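Sheets, thread counts and the Eststead linen exchange

Apr 30, 2021

The spring linen exchange closed last week, and the numbers are in. Members brought in 768 items this time, most of them flat sheets and pillowcases. Fitted sheets were scarce again and went in the first hour. If you have a spare fitted sheet in a queen or a twin, please hold it for the September exchange.

Several members asked us about thread count, so we are printing a longer answer than we could give at the table.

Thread count is the number of threads running both ways in one square inch of cloth. Past a certain point the number stops telling you much. Some makers twist thin strands together and count each strand, and that is how a package ends up with a very high figure on the front. The sheet inside can be heavy and warm to sleep under, and it may wear no better than a plain one at half the price. Look at the fiber and the weave first. Percale is a simple one-over, one-under weave that feels crisp. Sateen is smoother and has some shine, but it snags more easily. Flannel has a brushed surface and is mostly for cold months.

The other thing to check is pocket depth. Mattresses have gotten thicker over the years, and a lot of older fitted sheets were cut for thinner ones. Measure your mattress from seam to seam at the side, add the height of any topper, and add two inches for tucking under. If the sheet pocket is shallower than that, the corners will creep up.

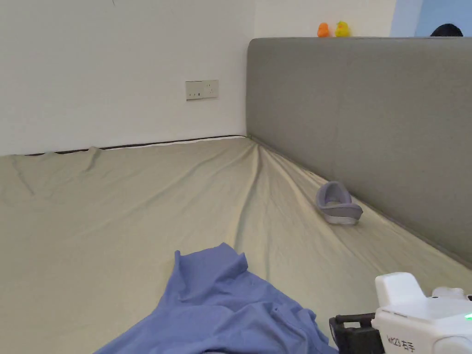 Elastic is the part that gives out first. High dryer heat is hard on it, and so is bleach. Dry on medium and take the sheets out while the hems are still slightly damp. If the cloth is sound and only the elastic has gone, it can be replaced. You need a few yards of quarter-inch elastic, a safety pin and an evening. Sheet straps that clip under the mattress are a quicker fix and cost very little – we had a basket of them at the exchange and will have more in the fall.

Washing questions came up too. Wash sheets apart from towels, which shed lint and rub against the finer cloth. Use less detergent than the cap suggests. Skip fabric softener on flannel and on anything you bought for its crisp feel.

Items left over from the exchange went to the Vergara Street shelter, which took 19 bags. Worn pieces with holes or stains were sorted out for rags. Table fees and the bake sale brought in $1,430, and that covers hall rental through the end of the year.

Drop-off for September will be at the Huver Road entrance. Please wash everything first, fold sets together and pin a note to each one with the size. We can take up to 5 bags per household.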